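Home Essays Recipes About Contact

Tharun Pai
11/15/24

I have a drawer of things I can't throw out, and I bet you do too. Mine has the little wrench from a bookcase I gave away in college, a bag of mystery screws, and the knob from a Tamus toaster that died three moves ago. My sister calls it the junk drawer. I call it the repair department, and I will defend it!

My gripe is with stuff you can't open. In October our coffee grinder quit, and I flipped it over on the kitchen table expecting to find a screw or two (I even had the screwdriver in my hand, I was feeling pretty good about myself). Nothing. Smooth plastic all the way around, glued shut. The company's advice was to buy the new model for $80. I asked if they sold the switch by itself and the guy on the phone was very nice about it and said no.

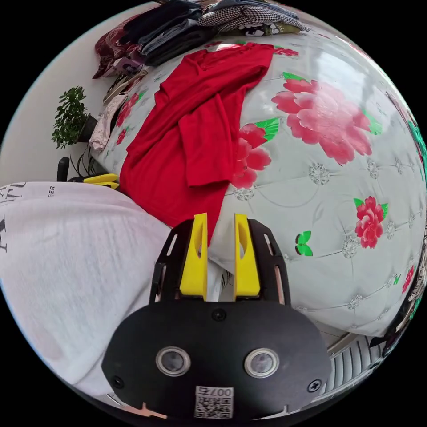 My dad fixed everything badly. He'd take apart a fan on a Sunday afternoon, lose one washer, say a word we weren't supposed to hear, and put it back together with a rattle it kept for the rest of its life. But it ran! And he could get into it in the first place, which is all I'm asking for. Give me a plain Phillips-head screw, like the one at the lower right corner of that black plate, sitting out where anybody with a dollar screwdriver can get at it. I don't care if it's ugly. I'd take a visible screw over a sleek seam on anything I own, my phone included.

I know the other side. Glue is cheap, people hurt themselves poking around in things, and most customers will never open anything anyway. Fine. Most people never use their spare tire either, and we'd all be pretty mad if the trunk came welded shut.

I don't think a law fixes all of this, though I'd vote for one. What I'd really like is for stores to put it on the tag, right next to the price: opens with a screwdriver, or doesn't. I'd pay $100 for the grinder that opens before I'd pay $80 for the one that doesn't, and I'm cheap, ask anyone in my family.

The dead one is still on top of the fridge, by the way. I'm thinking about a butter knife.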